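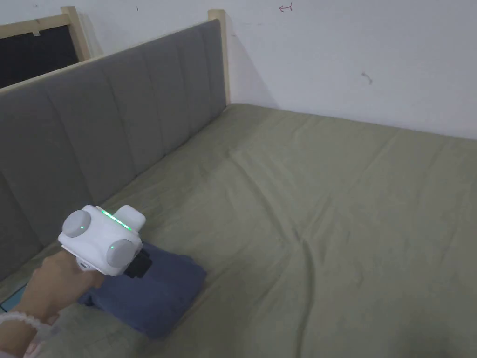 Slide 1: green sheet, gray headboard, white wall behind.

Okay, hi everybody, thanks for coming. Leave this slide up while people sit down. Wait for the back door to close, it bangs.

So I'm going to talk for 22 minutes about making a bed. I know! When I sent in the title they wrote back to check that I meant it. I did mean it. I've been setting up rental bedrooms for Godoy since before we had the new linen list, and the bed is still the thing guests write to us about the most, way ahead of the shower and the wifi.

(Pause. Drink some water.)

Start with the sheet. Look at the middle, and then down toward the lower right – see those diagonal folds? They're soft, nothing terrible, and most of us would toss a comforter over them and go on to the next room. I would have too, for years. But diagonal folds are worth a second look. When I find them I go to the corners first and try a gentle pull on each one, before I even think about smoothing the middle with my hands. Smoothing just pushes the wrinkle somewhere else and you end up chasing it around the bed.

Ask the room: who irons sheets? Let them laugh. Then ask who irons them on the bed. There's always one or two, and they look so guilty.

Color. I love this green. Sage, khaki, olive, call it what you want – we argued over the name for the order form for most of an afternoon and then just wrote "green." White shows everything and guests read it as clean, I get that. But next to a gray headboard, white can feel a little bit like a waiting room, and the green warms it right up. My rule at home is one quiet color on the bed and leave the rest alone.

Now the headboard. These upright channels are really popular right now and I'm a fan, they make a plain room look finished. But you have to clean them! The seams between the panels collect dust and hair like you wouldn't believe. Crevice tool on the vacuum, low power, top to bottom, one seam at a time. Then run a dry cloth along the strip of light wood on top. No spray near the fabric, please. I did that once on a Bala headboard and had a tide line for the rest of the season.

(If somebody asks about price: the Tonetti one was $292, the Bala was more, I don't remember how much more. Don't get stuck here.)

Next, the far side. The sheet runs right along the wall back there, and any bed against a wall is a pain to make. You can climb on, or you can pull the bed out. I pull it out, make it, push it back, and check that far edge last. People with bad knees, you have my full support in doing it any way you like.

And the wall. Come up close if you can't see from the back. Little red arrow near the top, pointing left, and a dark mark farther over to the right. Guests lie in bed and look at walls, so walls are part of the bed as far as I'm concerned. Try a barely damp cloth on a hidden spot first. Pen can be stubborn, and on flat paint you may just swap a mark for a shiny patch. We keep a small jar of wall paint in the linen closet, labeled by room.

SKIP if I'm past the halfway point: the story about the Delico sample sheets and the dryer.

Handout is at the door, 65 copies, so share if you came with someone. It has the corner fold drawn out step by step and the linen list we use as of March 1, 2021.

Questions. Repeat each one into the mic before answering.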